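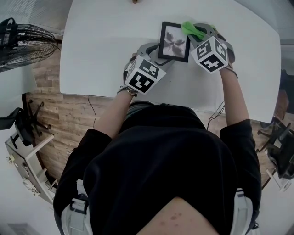

Cliser hand-held grippers in use with a small framed print and a green cloth or sponge.

Review: Cliser gripper pair, self-assembly version
Hoani Shared Workshop, equipment notes
Reviewed by Kirsty Costigan, 2022-02-16

The Cliser pair is supplied as a kit for members who wish to record handling tasks for a home robot arm. Assembly of both units required 50 minutes. The printed housings fitted without filing, although 2 screws in our set were too short and had to be replaced from stock.

The marker cubes sit squarely on the housings. The jaws are well suited to thin, rigid items such as picture frames. Cloth is harder to place with accuracy, and new users should expect to practise. The wrist straps are adequate for short sessions; Leonardo Piras found them tight after an hour.

The written instructions are poor and omit the cable routing entirely. The pair is recommended for members with some building experience. It may be booked under item 413.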